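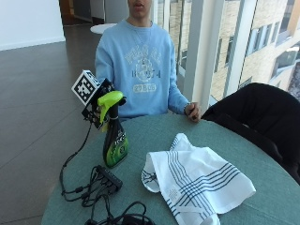 Runder Tisch mit Sprühflasche und kariertem Tuch

Protokoll der Sitzung der Hausgruppe Tokbridge

4. Februar 2025
Protokoll: Schriftführung Hausgruppe

Ort: Gemeinschaftsraum Lokum
Beginn: 18 Uhr

TOP 1 Protokoll der letzten Sitzung
Keine Einwände, genehmigt. Der Punkt »Kellerregal« bleibt offen und wird in der nächsten Sitzung behandelt.

TOP 2 Reinigung der Tische
Die Tische im Lokum werden nach Veranstaltungen unterschiedlich gründlich abgewischt. Auf den runden Tischen mit der grünen Platte fallen Ränder von Tassen und Gläsern besonders auf. Künftig wischt jede Gruppe ihre Tische selbst ab, bevor sie den Raum verlässt – auch dann, wenn nur Getränke darauf standen.

Ablauf:
– Persönliche Sachen und Geschirr abräumen.
– Reiniger auf das Tuch sprühen, nicht direkt auf die Platte.
– Auch die Tischkante abwischen.
– Stühle abrücken, Krümel von den Sitzen entfernen, Stühle wieder heranschieben.

Der Vorschlag, stattdessen feuchte Einmaltücher zu kaufen, fand keine Mehrheit.

TOP 3 Tücher
Verwendet werden weiter die weißen Tücher mit den dunkelblauen Streifen. Gebrauchte Tücher kommen in den Eimer unter der Spüle und werden mit der Tischwäsche gewaschen. Es wurde bemängelt, dass Tücher zusammengeknüllt in der Schublade lagen. Saubere Tücher bitte glatt falten. Zum Trocknen von Gläsern gibt es eigene Tücher im oberen Fach, die nicht für die Tische genommen werden sollen.

Die Firma Economou hat ein Angebot über 100 neue Tücher geschickt. Die Menge ist zu groß. Es wird nachgefragt, ob auch 30 Stück geliefert werden. Bis zur Antwort wird nichts bestellt.

TOP 4 Sprühflaschen
Es bleiben 3 Sprühflaschen in Gebrauch, eine davon in der Küche. Wer eine Flasche leert, trägt das in die Liste an der Schranktür ein. In die Flaschen wird kein anderes Mittel umgefüllt, das Etikett muss zum Inhalt passen. Für Nachkauf stehen bis August etwa 100 Euro zur Verfügung.

TOP 5 Stühle
Bei zwei schwarzen Polsterstühlen sind die Gleiter lose. Die Gruppe Andia bringt Ersatz mit und befestigt ihn vor dem nächsten Spieleabend. Die beiden Stühle stehen so lange im Flur und werden nicht benutzt.

TOP 6 Verschiedenes
Der Schlüssel zum Putzschrank hängt wieder am Haken neben der Tür. Fundsachen vom Winterfest – ein Schal und eine Kuchenform – liegen auf der Fensterbank bereit.

Ende der Sitzung: 19.15 Uhr

Kontakt: Hausgruppe Tokbridge, Briefkasten im Eingang | © Hausgruppe Tokbridge | Nach oben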